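Skokmont opens workshop to visitors for cloth-folding demonstration

17 Jun 2021

TASHOLM — Skokmont opened its automation workshop to the public on Thursday, and 69 visitors came through to see robot arms handle household laundry.

The company ran the demonstration in two sessions, one before lunch and one in the afternoon. Visitors stood at the side of the work area while staff explained how the arms are programmed and answered questions.

Skokmont has worked on cloth handling with Hernero, a linen service that supplies hotels in the region. Hernero says sorting and folding still take up most of its staff hours.

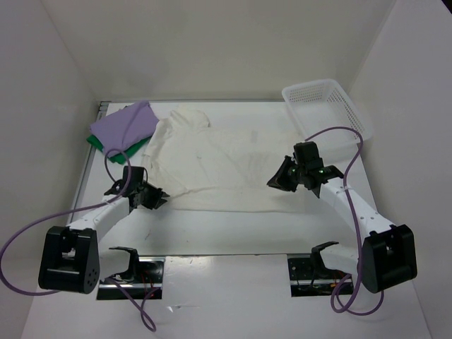 Cloth is hard for machines because it changes shape every time it is picked up, staff told the afternoon group. A large plain sheet can be harder to handle than a small towel, and pale fabric on a pale table is difficult for a camera to pick out.

The team has logged 693 folding attempts since the spring. Skokmont did not give a success rate and said the system is not for sale.

Several visitors asked about jobs. Hernero said it has no plans to cut staff and would first try the arms on night shifts.

A second open day is planned for August. Admission will be free, but places must be booked through the Skokmont front office.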